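Support > Hand-held rigs > Trurkik > Timing fault FAQ

Print this page | E-mail this page

Trurkik timing fault: questions we keep being asked

Last revised Thursday, November 10, 2022

We run the Phromma recordings at Drilomcombe. We don't make the Trurkik rig and we don't sell it. Asero does both, and Asero has its own page on this fault, which is shorter than ours and a good deal more cheerful.

What went wrong?

The hand cameras and the fixed camera stopped agreeing about the time. A rig would start a recording in step and finish it out of step, so that a grip closing in one view had already closed in the other. No warning came up. The status light on the rig stayed as it was, and the recording was saved and marked good.

How many recordings are affected?

We have checked 1422 and found 35 with a clear slip. That is the number we can stand behind. It only covers slips large enough for our check to catch, and the check looks for a closing grip in both views. If nothing is picked up during a recording, it has nothing to compare. Please don't quote 35 as the full total.

Asero told us it was the cables. Was it?

Partly, perhaps. A connector that loses contact for a moment does make the rig restart its clock, and we can bring that on by tugging at one. But we also have 9 slipped recordings from a session where the leads were taped down along their whole length and the connectors were checked before and after. A loose plug doesn't explain those. We have asked what does, more than once.

Is it dangerous?

The slip itself won't hurt the person wearing the rig. What comes afterwards worries us more. If a robot arm is trained on recordings in which the grip closes late, it may learn to close late, or to move off before it has hold of anything. We haven't seen that happen. We also haven't seen any test from Asero that would have shown it, so "no incidents reported" means very little to us.

Leads are a separate matter. Anything that hangs over a table edge can be caught by a foot or a sleeve, and the other end is attached to somebody's hand.

What does a normal session look like?

One person works at a table with the rig on. The hand cameras record close up, and a fixed camera takes in the table and the room. The timing has to match across all of them.

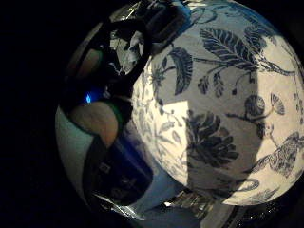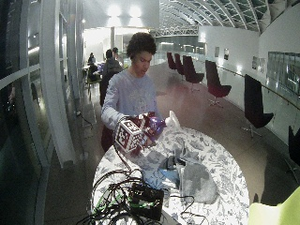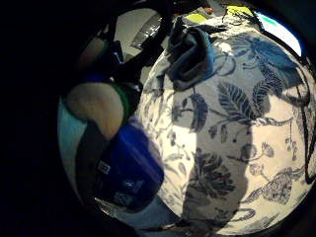 Hand camera first and last, fixed camera in the middle.

Asero's answer, when we put all this to them, was that a slip of a few frames is within what any user should expect, that careful cable routing removes most cases, and that we were holding the product to a standard it was never sold on.

Do you accept that?

No. The leaflet that came with our rigs says the views are "matched in time", with no mention of a few frames either way. If there is a limit, print it, and let people decide whether they can work with it. As for routing, we'd be happier with that advice if it had come with a drawing. Ours came with a sentence.

Does the January update fix it?

We are told an update is planned for January and that it will "improve timing behaviour". We don't know what that means. If the rig still can't tell the wearer that it has lost step, we will go on checking by hand whatever the update does.

What should I do until then?

Tap the gripper shut twice where the fixed camera can see it, at the start and again at the end. Compare the taps in every view before you keep the recording. A gap of more than 2 frames and we throw it out. Do the taps at both ends: a slip halfway through won't show at the start.

Tape leads flat to the table, leave slack at the wrist, and keep the spare length off the floor. If a connector has been pulled, stop and start a new recording, even if the light looks normal.

Can I repair a slipped recording by shifting one view?

Only if the slip is the same from beginning to end, and in most of ours it grows. We tried stretching one view to fit and got something that looked fine and was wrong in the middle. We no longer do it.

Have you withdrawn the bad recordings?

The 35 are out of the Phromma set. If you copied the set before this page was last revised, you still have them, so please fetch the new list and remove them yourself.

Should I stop using the rig?

We haven't stopped. We have stopped believing the word "good" next to a file name. If you can't spare the time for the tap check, then leave the rig in its box for now, and tell Asero that you have.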